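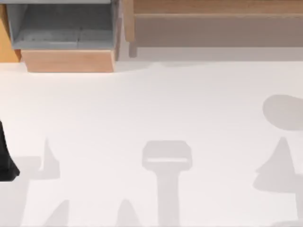 When does the new code of practice for simulated robot testing come into use? It applies from January, and labs that have signed up get a further 2 months to bring their older test records into line.

The code, published by Wirkus on Dec 24, 2022, sets out how teams should write up what a robot arm did in a computer-made room before anyone lets it loose on real crockery. It runs to 34 pages, it is written in plain words, and it is a lovely piece of work! Every trial must be logged, failures included, with the starting layout saved so that another lab can run the same thing again. Flekness and Matubbar have both signed, and Matubbar has already re-checked 2,846 old trials against the draft. 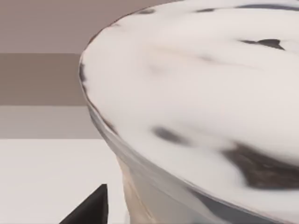 Close-up views get a chapter to themselves, and it may be the best part of the code. A tester has to note what the nearest camera can see of both the object and the gripper, and how much of each is missing from view. With a big clear cup filled to the brim with something white and foamy, and only the tip of a black finger showing near its base, the log should say that the rim is partly out of sight. A reviewer then knows how far that view can be trusted (and which other one to ask for).

Gakard, which looked after the consultation, received 370 comments, many of them on how shadows and see-through objects ought to be recorded. Replies to all of them will be published alongside the code, and a shorter guide for schools and small workshops is being written now.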